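Repairing and re-wearing: notes for the evening talk
Dec 11, 2021

Slide 1. Title
Wait for the back rows to settle. Say thanks to Brumico for the room and the tea. The talk runs up to 100 minutes with the break, so don't rush the first part.

Slide 2. What we throw out
Ask who has a drawer of clothes they don't wear. Leave the hands up for a moment.
Most of what comes to the Maglaya repair table is still sound cloth. The usual faults are small: a dropped hem, a missing button, a zip that sticks. People put these things aside meaning to mend them, and after a year they go in the bin bag.

Slide 3. How cotton wears
Cotton goes first where it rubs. Inner thigh, seat, cuffs, the edge of a pocket where a phone sits. Pass the two sample squares along the front row now, one each way.
Point to make: a thin patch is much easier to mend than a hole. Hold the cloth up to a window. If light comes through in one spot and not in the rest, back it now.

Slide 4. Washing
Cold wash, inside out, zips done up. Skip the softener on towels. Somebody always asks about vinegar — say it does no harm in small amounts and move on.
Tumble drying is hard on elastic. Line drying in full sun will fade dark colours, so turn them or use the shade.

Slide 5. Thread and needles
Show the Pratel tin. Polyester thread for seams that take strain, cotton thread for anything that will be dyed later. A size 100 needle for heavy cloth. Change it after 10 hours of sewing, sooner if it starts to click.

BREAK. Ask people to bring cups back to the hatch.

Slide 6. The October swap
Keep this short. What went quickly: coats, children's boots, plain shirts. What was left over: formal trousers and nearly all the belts. The leftovers went to Trustel for the winter rails.
If asked about the next date, say it isn't fixed yet.

Slide 7. Before you pass something on
Empty the pockets. Wash it. Pin a note to any fault you know of. Keep a belt with the garment if they go well together — it helps people who are shopping for a whole outfit.

Slide 8. Questions
Leave this one up until the end. Mending sheets are on the side table, along with the sign-up list for the darning class. Lights are by the left-hand door.

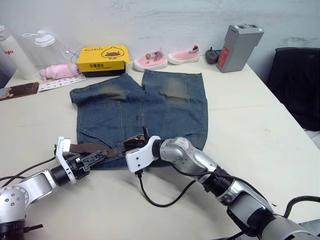
Slide 8: denim shorts with a brown woven belt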